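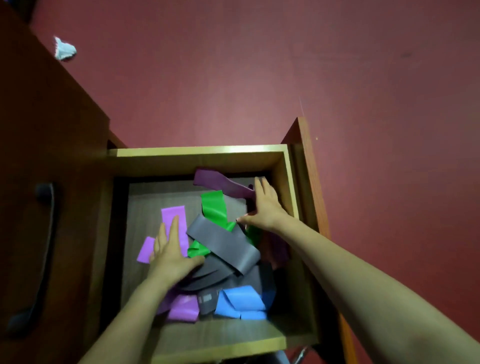

Brulusley Exercise Group
Minutes of the equipment meeting held on Sunday at 10.30 am

Present: Faith Tanui (chair), Wekesa Shirima, Shireen Zwane, Sizwe Potgieter (minutes)
Apologies: Margarida Caldeira

1. Minutes of the last meeting
Agreed, with one correction: the hall hire figure should read 678, not 687.

2. Resistance bands
Shireen said people are losing time at the start of class looking for the band they want. The bands are kept in the desk drawer and go back in any order. Agreed to sort them by colour on the floor mat.

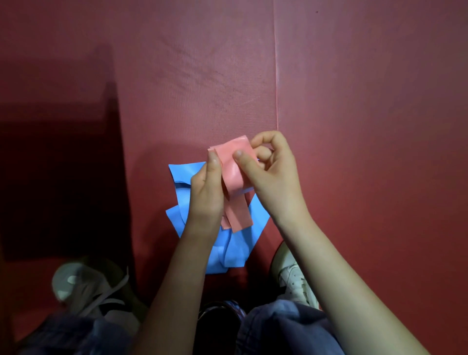

Item 2: pink and light blue paper, on the mat.

Wekesa asked whether the purples should be kept as one group. Faith thought yes. Any band with a nick or a sticky patch is to be put aside for Sizwe to look at. 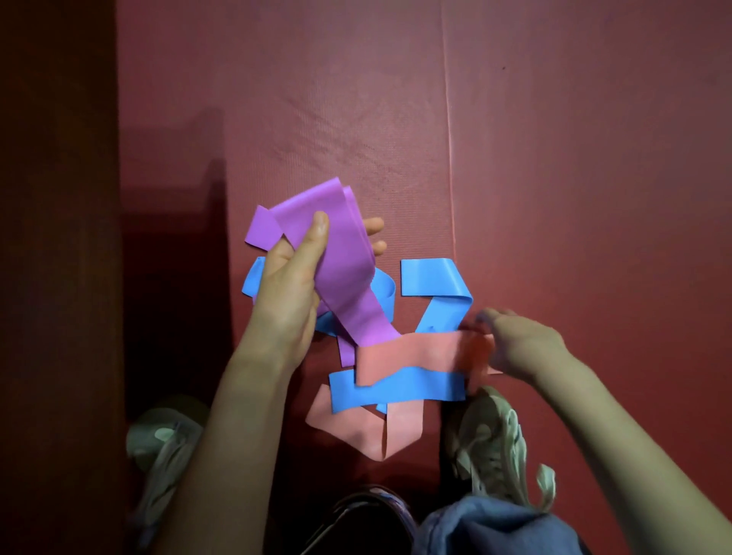
Sorting the bands, purple in the left hand.

Folding was preferred to rolling. Shireen will write a label for each colour.
Action: Shireen, labels by the March meeting. 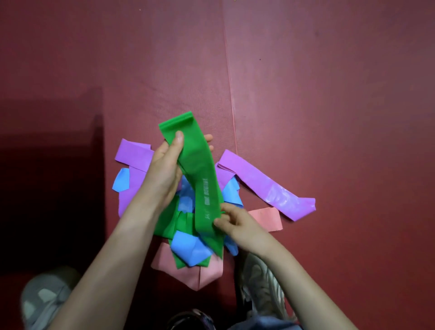
3. New bands
Wekesa had a price from Edmont of 300 for a full set. Faith would like a second price from Gajewski before anything is ordered. Left until the sorting is finished.
Action: Wekesa.

4. Money
Balance 2,056, of which 1,358 is set aside for hall hire.

5. Any other business
The side door is sticking again. Sizwe to report it.

Meeting closed at 11.15 am. Next meeting in March, same room.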